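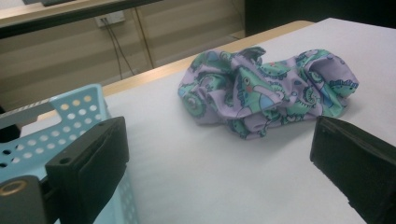 Gakville Fabric Swap: Frequently Asked Questions

When and where is the next swap?
Fri 21 November, in the lower hall of the Gakville library. Doors open at 10 a.m. and we close at 2 p.m. The one after that will be in March, at the Milville school gym. The March date goes up on this page once the gym confirms it.

Do I have to bring fabric to take fabric?
No. If you bring some, you get a ticket for each pound. If you don't, you can buy tickets at the door for $2 each. One ticket is good for one pound of anything on the regular tables.

What can I bring?
Clean woven or knit fabric in pieces at least 18 inches on the shortest side. Cotton, linen, flannel, fleece, denim, wool and blends are all fine. Prints and solids are both welcome. Children's prints go fast, so bring those if you have them.

What do you not take?
Used clothing, pillows, foam, carpet samples, anything with a smoke or mildew smell, and anything with pet hair on it. We also can't take unfinished quilts unless the pins have been removed.

Does it need to be ironed?
No. It does need to be washed and fully dried. Use unscented detergent if you can. Fold it if you have time. Pieces that come in a heap get folded at the sorting table, and the line moves slower when there are a lot of them.

I don't know what my fabric is made of. Can I still bring it?
Yes. Put it in the bin marked Unknown. Idris Harries runs that table and can usually sort cotton from polyester by feel. If he can't tell, it gets a yellow tag and goes out as a mystery piece at half a ticket.

How is it weighed?
On a shop scale at the entrance. We round to the nearest half pound. Bags are weighed with the fabric in them, so a heavy tote won't hurt you on the way in, but it will on the way out.

Are scraps allowed?
Only in the scrap barrel, which is free to everyone. You can fill one gallon bag. Please don't tip the barrel out on the floor to look through it.

Can I bring patterns, buttons or thread?
Yes, to the notions table. These are traded one for one and don't use tickets. Patterns must have all their pieces. Zippers should work.

Can I bring a sewing machine?
Machines are by arrangement only. Write to Kjell Ekström through the contact form before the day and include the model and a note on any problems. We have room for very few of them.

How many people come?
Last March we had 306 through the door. The hall can hold up to 400, but we stop letting people in before that if the aisles are blocked.

Is there parking?
There is a lot behind the library and free street parking on the north side. Please leave the spaces by the ramp for people who need them.

Can kids come?
Yes. Children under 12 need an adult with them and don't need a ticket for the craft corner.

What happens to the leftovers?
Large pieces go to the quilting group in Milville. The rest is boxed and kept for the next swap. If you want your own fabric back, pick it up from the sorting table by 2:30.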